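Wuresance Org – Skunholm site
Minutes of the works liaison meeting, 1/29/19

Present: Kadri Hunt (chair), Nuria Cabello (packing), Deividas Luik (maintenance), Inese Kļaviņa (staff representative), Aušra Rimkutė (minutes)
Apologies: none

1. Minutes of the last meeting
Agreed with one correction. Under item 4, "second shift" should read "both shifts".

2. Odari cell – status
DL reported that the cell now runs for the full first shift. It handles turned wooden parts at the tray table. Trays are still filled and checked by hand on the second shift.
DL has replaced one set of finger pads and holds 7 spare sets. Pad wear is to be entered in the maintenance log at each shift change. The log sheet has no column for this at present.
Action: DL to add the column.

3. Staffing at the tray table
NC stated that seven people were assigned to hand placing before the cell was installed. Three have moved to inspection and two to goods-in. The remaining two tend the cell and clear stops. No jobs have been cut.
IK asked that the change in duties be put in writing for each person. Two of the inspection staff have had no new job sheet and are still listed under packing for overtime. KH accepted this.
Action: KH to issue job sheets. NC to correct the overtime list.

4. Training
Operators get 30 minutes of instruction on stop, reset and safe entry. IK reported that staff find this too short, mainly for the reset. DL proposed 80 minutes, with each person doing the reset twice under supervision. NC agreed if sessions are held inside paid hours and not at break. Agreed on that basis.
Action: DL to draft the session plan. NC to release staff.

5. Breaks and pace
IK raised the matter of breaks. Hand placing allowed people to stop at the end of a tray. The two cell operators now wait for each other, and the later break has slipped past the canteen closing time more than once. NC suggested cover from inspection. KH asked for this to be tried until June and then reviewed.
IK also asked whether stop counts would be used to rate individual operators. KH said no – they are kept for maintenance only. IK asked that this be minuted.

6. Table layout
Tray position at the table was discussed. NC wants it marked so that both shifts set up the same way. DL has no objection to tape, provided it lies flat.
Action: NC to mark the position.

7. Any other business
None.

Next meeting: date to be set by KH.

Attachment to items 2 and 6
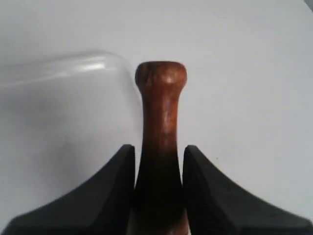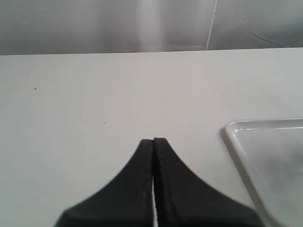
Gripper at the table: first view, fingers on a turned wooden part; second view, fingers together beside a clear plastic tray.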